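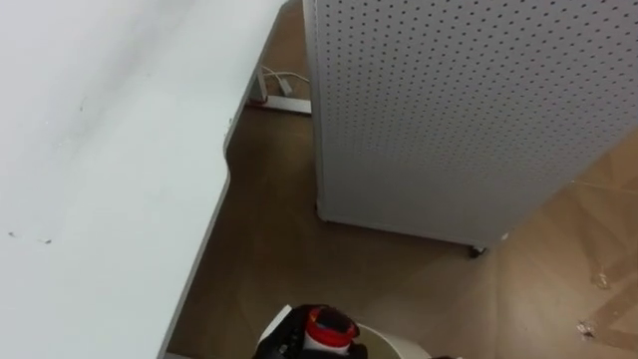 Ilari Kiiskinen asked after Monday's lecture whether a slow arm needs a marked area at all. My answer is yes. Slow speed makes a hit less hard, but it does not keep feet away from cables or from wheels.

Rules for the Bendard cell, week two

1. Before the start, walk once round the desk and look at the floor. Pick up scraps.
2. Cables stay near the desk leg, outside the walking way.
3. Panels on wheels must have the brakes on.
4. When the gripper is over a container, hands stay at least 45 cm from it.
5. After any stop, wait 15 seconds before you come near.

Write each stop in the Prumo log, also the short ones. Exercise for next time: read rule 4 again and propose a distance for a bottle of 200 ml without its cap.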